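Offre d'emploi : ingénieur(e) logiciel en planification et contrôle bimanuel (H/F)

Renari, équipe Manipulation
Publiée le 8 mars 2022
Contrat : CDI, temps plein
Prise de poste : septembre
Référence à rappeler dans le message : Stusonen-105

Qui sommes-nous

Renari développe des logiciels pour les cellules à deux bras. Nous ne fabriquons pas les bras, nous écrivons ce qui les fait bouger : le contrôle, la perception, la planification et les outils que les opérateurs utilisent tous les jours. Nos clients sont surtout des ateliers de préparation de commandes et des laboratoires qui manipulent de petits flacons.

Notre équipe compte 8 personnes, réparties entre le logiciel embarqué, la vision et l'outillage. Nous travaillons en français et en anglais. Plusieurs d'entre nous ont appris le français à l'âge adulte, et les réunions se passent bien quand même. Un accent ou une faute d'accord dans votre lettre ne seront pas un problème pour nous.

Le projet Stusonen

Vous rejoindrez le projet Stusonen, qui concerne le tri de flacons dans des bacs par deux bras placés face à face. La tâche paraît simple à décrire : prendre un flacon, le déposer dans le bon bac, continuer. Les difficultés viennent du partage de l'espace. Les deux pinces doivent pouvoir entrer dans la zone centrale, les flacons n'ont pas tous la même taille, et les câbles qui suivent les bras ne figurent pas dans le modèle géométrique. Une surface brillante complique encore l'estimation de pose, surtout avec les éclairages du plafond. 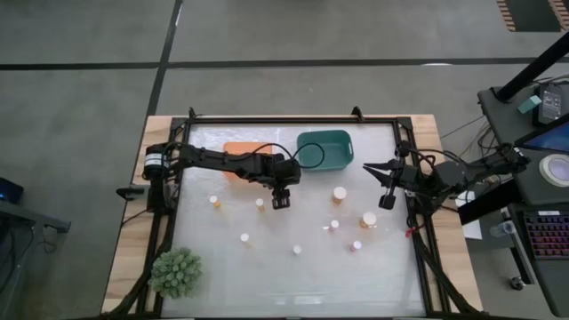

Aujourd'hui, notre planificateur, que nous appelons Grosow, traite chaque bras séparément et réserve la zone centrale par un système de verrou. Cette solution est sûre mais elle est lente : un bras attend souvent alors qu'il aurait la place de passer. Nous voulons la remplacer par une planification conjointe, avec une boucle de contrôle à 500 Hz du côté des bras et une replanification en moins de 200 ms quand la perception corrige la position d'un objet.

Vos missions

Vous concevrez et écrirez le nouveau module de planification conjointe, en C++, avec ses liaisons Python.
Vous reprendrez la gestion des collisions entre les bras, y compris un modèle approximatif des câbles.
Vous définirez avec l'équipe vision l'interface entre l'estimation de pose et le planificateur : format des messages, horodatage, incertitude associée à chaque objet.
Vous participerez à Agbenyega, notre outil interne de rejeu. Il permet de relire un essai enregistré, de modifier un paramètre et de comparer les trajectoires. L'outil est utile mais son code a vieilli, et nous souhaitons qu'il soit en partie réécrit.
Vous ferez vos essais vous-même sur la cellule. Il faut accepter de passer une partie de la semaine debout devant un établi et de remettre les flacons en place entre deux séries.

Votre profil

Nous demandons une expérience réelle en C++ moderne et une bonne pratique de Python sous Linux. Vous avez déjà fait bouger un bras physique, dans une entreprise, dans un laboratoire ou dans un projet d'études avancé. Vous connaissez la cinématique, l'optimisation de trajectoires et au moins une famille de planificateurs par échantillonnage.

Seraient appréciées également : la pratique de ROS 2, la commande en impédance, la calibration caméra-bras, ou l'écriture de tests d'intégration pour un système qui dépend du temps réel.

Le diplôme n'est pas un critère éliminatoire. Nous lisons d'abord le code et les explications que vous en donnez. Un niveau d'anglais suffisant pour lire et rédiger une documentation technique est nécessaire.

Conditions de travail

Le poste est basé dans nos locaux. Le télétravail est possible deux jours par semaine, en dehors des périodes d'essais intensifs, qui sont annoncées à l'avance. Le salaire dépend de l'expérience et la fourchette vous est communiquée dès le premier échange téléphonique. Nous prenons en charge la mutuelle et la moitié de l'abonnement de transport. Pour les personnes qui viennent de l'étranger, nous accompagnons les démarches de titre de séjour.

Déroulement du recrutement

Premier échange par téléphone, d'une demi-heure, avec Obed Arthur, responsable de l'équipe Manipulation.
Entretien technique à partir d'un code que vous avez écrit ou d'un extrait que nous vous envoyons. Il n'y a pas d'exercice à faire chez vous le soir.
Visite dans nos locaux, avec une démonstration de la cellule et une discussion avec les futurs collègues. Les frais de déplacement sont remboursés.
Réponse écrite, positive ou négative, dans les deux semaines qui suivent la visite.

Pour postuler

Envoyez un CV et quelques lignes sur un problème de planification ou de contrôle que vous avez résolu, ou que vous n'avez pas réussi à résoudre, par le formulaire « Nous rejoindre » de notre site. Merci d'adresser le message à Obed Arthur et d'indiquer la référence dans l'objet. Un lien vers un dépôt public est bienvenu mais il n'est pas obligatoire.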